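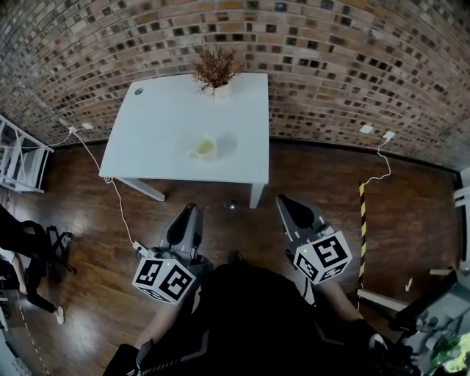 What goes on a white table against a brick wall?

A lot less than you think. One thing with some height to it at the back, a cup wherever your hand wants it, and then you leave it alone for a while and see what you miss.

I got there the slow way. When we took the room at Bornberg in June, the brick was the whole reason I signed (I had my pen out before we'd talked about parking). It's a mix of tan and reddish brown with these very dark ones scattered all over, so it's speckled from a distance and gets busier the closer you stand. Gorgeous! And a nightmare to put furniture in front of, because the wall is already doing so much.

My first try was a big old walnut desk from my aunt's house, and it vanished. Dark desk, dark floor, dark bricks, and me squinting around for my keys. Then I went through a phase of open shelves, painted a green called Ernunine that looked like pond water by four in the afternoon. I still have half a can if anyone wants it.

The white table came from Gridia, a secondhand office place out by the highway. I paid $50 for it and would've paid more. It's a plain rectangle with a matte top and a hole at one end for cables, the kind of table you've sat at in a hundred meetings without noticing. I pushed it up to the brick mostly to get it out of the doorway, went to find the rest of the boxes, and when I came back I finally had a spot for my eyes to rest. So that's where it stayed.

A word about matte, while I'm here. I had a glossy white table in my last apartment and every lamp in the place showed up in it. The floor in this room is a shiny reddish brown that throws back plenty of light by itself, and I wouldn't want a second shiny surface arguing with it. If you're shopping, tilt the thing toward a window before you pay. 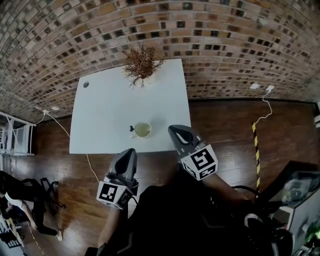 And then you need something for the back edge, and this is where people (me, for years) buy flowers. Flowers are lovely for a week. But against this much pattern, petals get lost, and a big leafy plant just turns into a dark lump. Thin dried branches do something different. They're brown, they pick up the warmer bricks, and you can see straight through them, so the wall carries on behind like it's part of the arrangement. Keep the base pale and it more or less melts into the table.

I've killed enough houseplants to fill a greenhouse, so a plant that comes already dried was also a relief. There's still a bit of care involved. Don't water it, obviously. Dust it with a hair dryer on the cool setting, held well back, or take it outside on a breezy day and let the weather do it. Brittle stems snap if you so much as brush a sleeve past them, so it lives at the far edge, close to the brick, where my elbows don't go. I lost 2 branches learning that.

The cup is the part I get teased for. I think a table looks better with a cup on it, a real one that somebody is going to drink from, and I'd rather see a small round cup with something pale in it than a stack of art books and a candle. It gives the size of everything else away, and you have to move it now and then, so the table never sets into a display.

Cables, since you'll ask. Brick is miserable to run anything through and I wasn't about to drill it, so what we have comes out of the plates low on the wall and goes along the floor. White ones, against that floor, show. I priced a proper job with raceways painted to match and the quote was roughly $200, which I decided was too much to spend on hiding something I'd stopped seeing by the second week. Up top, the white pipes run along a white ceiling in plain view, and I like them. A room like this has its workings out already.

What I keep going back and forth on is whether the table needs a lamp. I've tried 2 so far, and both of them made the place look like a hotel check-in. 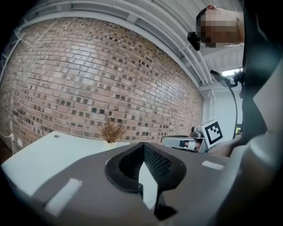 Lai-ching Wu says I should forget the lamp and pull the table a hand's width off the wall. Brick sheds grit, she told me, especially the older, softer kind, and a tabletop shoved right up against it collects a gritty line along the back that gets under everything and scratches the finish. She'd also swap the dried branches for a single bare one in a heavier pot, "so it stops looking like a tumbleweed on its day off."

I'm not giving up the branches. The gap I tried that same evening, and she has a point about the grit; I ran a finger along the back and it came up pink. It also means the vacuum nozzle fits behind there now. The lamp went back to the store on Saturday.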